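Ticket: Order import stops partway, stock levels not updating
Opened by: Sayaka Yokoyama, Ruvolstead
Product: Skumeo inventory sync
Priority: Normal
Status: Resolved
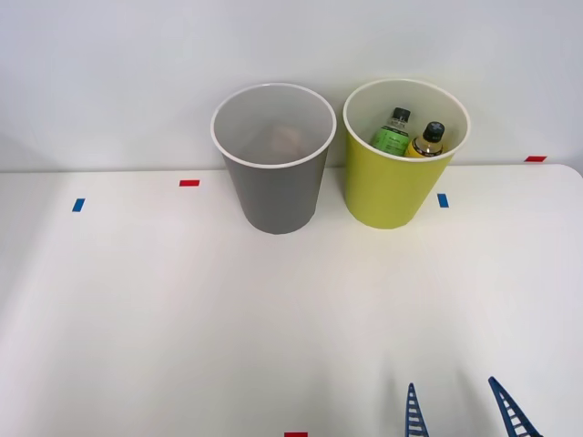 Original report

We sell small storage items through two web shops and keep stock in Skumeo. The nightly import from the Hyvönen shop used to finish in a few minutes. Since the August update it stops before the end. The log shows "batch closed" and then nothing. There is no error message and the status light stays green.

The product list has 1,079 lines. After last night's run, 88 of them still had the old stock number. The other shop, Grasterport, imports fine with the same list.

Already tried: logging out and in, clearing the browser cache, running the import by hand, running it from a second computer. Same result each time.

Reply 1 – Support

Thanks for the report. Please send the import log and the product export from the Hyvönen side as CSV. Also check the batch size under Settings, Imports, Advanced. The default is 50.

Reply 2 – Sayaka Yokoyama

Log and CSV attached. Batch size was 50. I lowered it to 20 and ran it again. It got further down the list but still stopped. I put it back to 50 afterward so the setup matches what you have.

The lines that fail are all colored items, such as the bins. Plain items with no color option go through.

Reply 3 – Support

That helps. In your CSV the color field for those lines has a trailing space after the name, so "Gray " and "Gray" are read as two options under one SKU. The importer used to trim the field. After the August update it doesn't, and when it meets a duplicate option it closes the batch without writing a warning. The Grasterport connector trims the field on its own side.

For now:

1. Turn off the nightly schedule for Hyvönen.
2. Open the CSV and run find and replace on the color column only – do not touch the SKU column.
3. Save as UTF-8. The ö in the shop name breaks the header row otherwise.
4. Import by hand with "Match existing" checked.
5. Turn the schedule back on.

Reply 4 – Sayaka Yokoyama

Done. The first try failed at step 3 – my spreadsheet program saved in the wrong encoding. The second try went through to the last line and the stock numbers match on both sides. Two old color options are still listed under the yellow-green bin. Can I delete them?

Reply 5 – Support

Yes, as long as they show zero stock and no open orders. Archive them first, then delete. The missing trim and the missing warning are both logged as bugs, and we'll post here when the fix is out.

Closed November 17, 2024. Reopen by replying to this ticket.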